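Bedroom update, sort of

January 2024

Ok quick one, I have 10 minutes before I need to leave. Finally did the corner by the bed. Been putting it off since August when we moved everything in and I just shoved all the cords under there and walked away.

The round table stays. Seema Srivastava (hi Seema) tried to talk me into a square one with more room on top and I get it, but I bang my hip on corners in the dark. Round wins. Plus drawers! Hand cream, old receipts, 6 pens, 2 of them working. All dumped out on the bed and sorted, took way longer then it should have.

Then the floor. Swept under there, pulled out a sock, dust, more dust. Wiped down the metal legs with a damp rag.
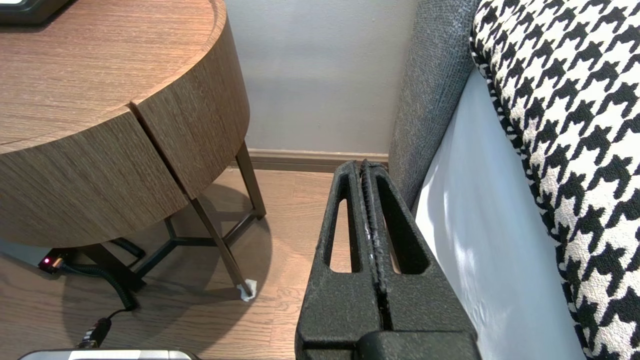
The bedside corner, power strip and all. Note the white bit on the foot of the table leg.

So the cords. Still not great. I want the strip up off the floor, maybe stuck to the wall behind the table, but the wall is rental paint and I don't trust sticky stuff on it. Looked at a cable box from Voltstead, cute, too long for the spot. Might just get velcro ties and bundle the black ones together. One of them is the curly kind and it never lies flat, drives me nuts when I'm vacuuming.

Also need proper pads for all the feet. Laminate scratches if you look at it wrong and I drag that table every time I lose a charger behind it. You can get a pack of 200 for next to nothing, wich is a lot of felt for one bedroom. Anyone want some?

Next up the closet. Maybe. Gotta run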